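In the canteen kitchen at Cestcombe, the breakfast shift had always started with steel bowls. Two robots from Zovach took over part of this work in July, and the staff of 6 still speak about them carefully. Their wrists hurt less – this everybody confirms.

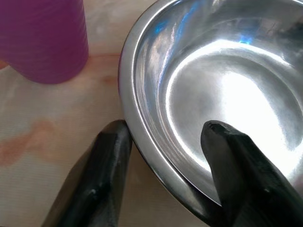

Tshabalala sees it differently, and says that a bowl was also a reason to stand beside a colleague and talk.

The management in Jemesbridge promises that all jobs stay. The training takes 60 hours, and it is paid. Some of the older cooks have not yet signed up for it.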